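Classroom and Club Equipment > Simulation > Two-Arm Kits

Lurumus Two-Arm Simulation Kit, Club License

The Lurumus club license covers the simulator, the household scene pack, the two-arm robot model and the season task files used in the Wokorley student competition. It installs on ordinary school computers. No physical robot is required at any stage before the regional round, and teams that already own a Prodard arm can keep using it for other work without affecting the license.

Each household scene is a furnished room generated from a scene file. Wall finish, floor finish, furniture and loose objects are set separately, so a team can train on one combination and be scored on another. The standard tasks are built around a low dresser with colored drawers, and the robot model carries two arms with parallel-jaw grippers.

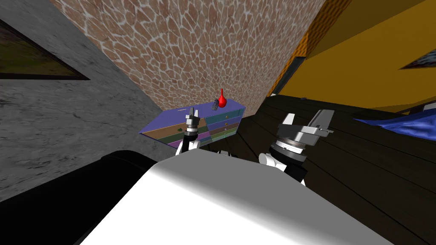

Page last changed: March. Part numbers and license terms revised.

What the license includes

Simulator, current season build, with updates until the end of the season
Household scene pack, 18 room layouts
Two-arm robot model with parallel-jaw grippers
Body and gripper camera views, recorded with joint positions
Task files and scoring script, same version as used by the judges
Coach guide and student workbook (PDF)

Seats and pricing

One club license is 349 dollars per season and may be installed on every computer registered to the club. The license is tied to the club and not to individual students. Home installation is allowed for registered members. Clubs entering more than one team need only one license, but each team requires its own entry code from Wokorley. Entry codes are not sold on this page.

Computer requirements

A dedicated graphics card is recommended. The simulator will start on integrated graphics, but the gripper views then update slowly and timed runs will not be accepted by the scoring script. A full season of recorded runs takes about 400 gigabytes if nothing is deleted. Most clubs keep the scored runs and discard the rest. Recording can be limited to joint positions in the settings file.

Programming

Students write arm commands in Python or in the block editor. Both produce the same run file. Arms can be commanded separately or as a pair. In paired mode the second arm waits for the first to report that it has stopped, which prevents most collisions but costs time in the scored run. Grip width and closing speed are set per object. Rigid objects with flat sides are the usual starting point, and the workbook stays with them until unit 2.

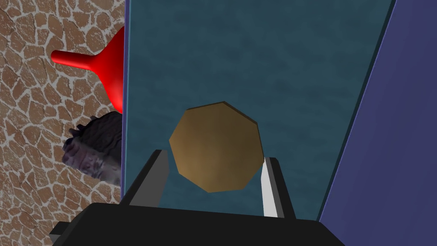
Closing speed should be lowered before grip width is changed. A gripper that closes too fast will push a light object aside when one finger touches first, and the run file will show this as a missed grip even when the approach was correct. The coach guide gives starting values for both settings. Teams should record their own values per task, as the season files change object mass without notice.

Catalina Tapia wrote the workbook and maintains the corrections list. Errors in the exercises should be sent to her through the support form with the unit and page number. Questions about scoring go to Florencia Leiva, who handles rules for the two-arm division.

Related items

Petchrat game controller, for driving the arms by hand during practice
Printed student workbook, spiral bound
Extra scene pack, kitchens and utility rooms (requires current season build)

Delivery

License keys are sent by email to the registered coach. Printed items ship separately. Keys cannot be transferred between clubs once activated. Purchase orders from schools are accepted; attach the order to the form and enter the club name exactly as registered.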